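Home Stories Archive About Submit Contact

The Ferry Clock

The clock in the Fleltbridge ferry office ran three minutes slow, and it had done so for as long as Bellis had worked there. People set their mornings by it. The boats left when the clock said so, and the town arrived three minutes late to everything on the other side of the river and did not think of it as late.

In January the company that owned the boats was sold to a bigger one called Weltosow. A letter came. It said all timekeeping would be brought in line with the main office, and that a new clock was on its way. The old one was to be taken down and thrown out.

Bellis read the letter twice and put it in the drawer with the rubber bands.

She was 49 and had sold tickets there since high school, apart from one winter when she had the flu so badly that her sister did it. She knew who bought a return and who bought a single and came home by the road bridge, twelve miles up, after dark. She did not talk about that. A ticket clerk hears a lot through the gap under the glass.

The new clock came in a box with foam corners. It was gray and square and had no hands. She hung it next to the old one, and for the rest of that week there were two times in the office.

The first person to notice was Mr. Hastovetti, who took the 7:40 every day to the cannery.

"Which one do I go by?" he asked.

"The boat goes by the new one."

"Then I've missed it."

She looked out. The boat was already a good way off, with its wake spreading behind it. Mr. Hastovetti looked too. He had his lunch in a paper bag and he held it against his chest.

"I've never missed it," he said.

"There's another at 8:20."

He sat down on the bench. He didn't seem angry. After a while he asked her if she had ever noticed how the old clock clicked before the hour, as if it was clearing its throat, and she said she had. They listened for it. When it came, the new clock had already moved on.

By the end of the week eleven people had missed a boat. A woman missed a funeral, or the first part of it. Two boys missed a test and were pleased. Someone wrote a note and slid it under the glass, folded small, and all it said was PUT IT BACK.

Bellis called the main office. She was passed along to a man who sounded young and had a cold.

"The new clock is correct," he said.

"I know it is."

"So what's the problem?"

She thought about how to put it. "The town is three minutes slow," she said.

He was quiet, and then he sneezed, and then he told her he would make a note.

That evening she stayed after the last boat. She got the stepladder from the closet and stood on the second rung with a screwdriver. The old clock was heavier than she had expected. On the back was a brass plate with a price on it, 780, and no currency, and under that a pencil mark where somebody had written the date of a repair. She blew the dust off and took the clock down to the bench and opened it up.

Her father had repaired radios. She had sat beside him enough to know that you lay the parts out in the order they come off. She did that, on a sheet of newspaper, and she found the little wheel at the back that made the thing go faster or slower. It moved easily. It had never been stuck. Anyone could have fixed it, in any year, in less time than it took to drink a cup of coffee.

She sat with her finger on the wheel.

Then she put everything back without touching it any further, closed the case, and carried the clock home across the square with her coat over it. The new one stayed on the office wall. She wrote a sign for the window - BOATS NOW LEAVE THREE MINUTES SOONER - and within a month most people had learned.

Mr. Hastovetti learned last. He took the 8:20 until spring and told the cannery it was his knees.

The old clock went up in her kitchen, over the stove. She got up by it and ate by it. In the mornings she left the house when it told her to and had to walk fast over the last part, past the bakery and the bank, and she usually got the shutter up just as the first person in line was starting to look at the wall.

She was late once, in April. It was Mr. Hastovetti at the front, back on the 7:40, with his paper bag.

"Slow clock?" he said.

"Yes," said Bellis, and sold him his ticket.

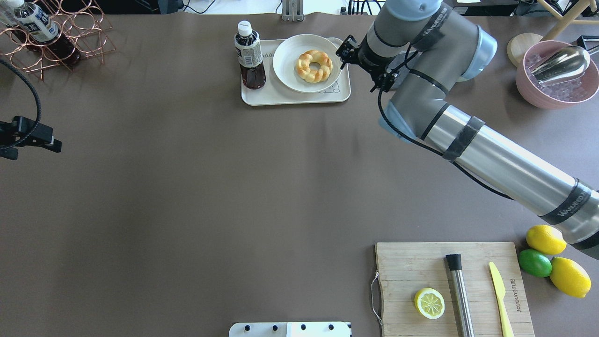
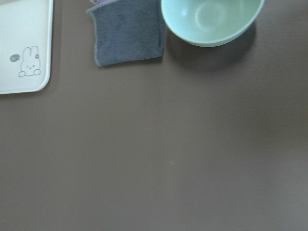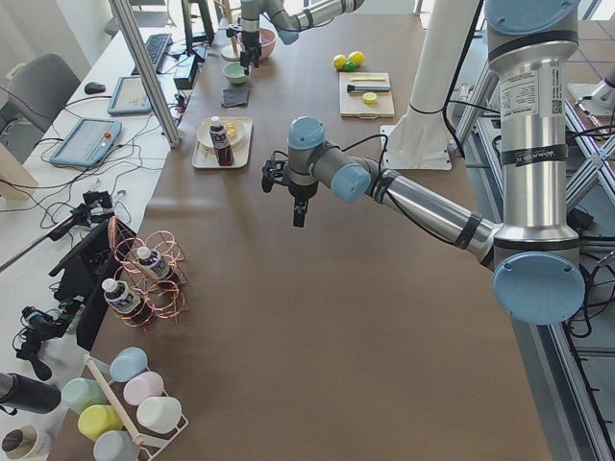
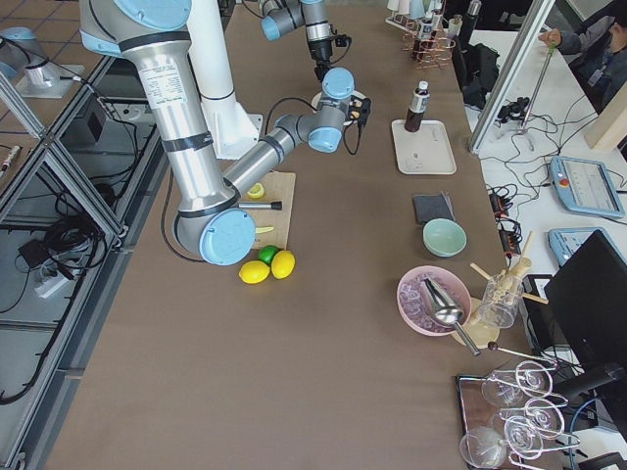 Comments

Morfudd Rees
I was sure she was going to turn the wheel. I read that paragraph again to check that she hadn't. My grandmother kept her kitchen clock ten minutes fast and we all just did the subtraction, so I had no trouble believing in a whole town doing it.

rivergate
Did the woman get to any of the funeral? You say "the first part of it" and then we never hear about her again. I would read a story about her.

Morfudd Rees
She'd have come in during a hymn, I think, and stood at the back.

plainview_reader
Liked Mr. Hastovetti and his knees. The phone call could have been a bit longer for me. I wanted to know what the young man wrote in his note.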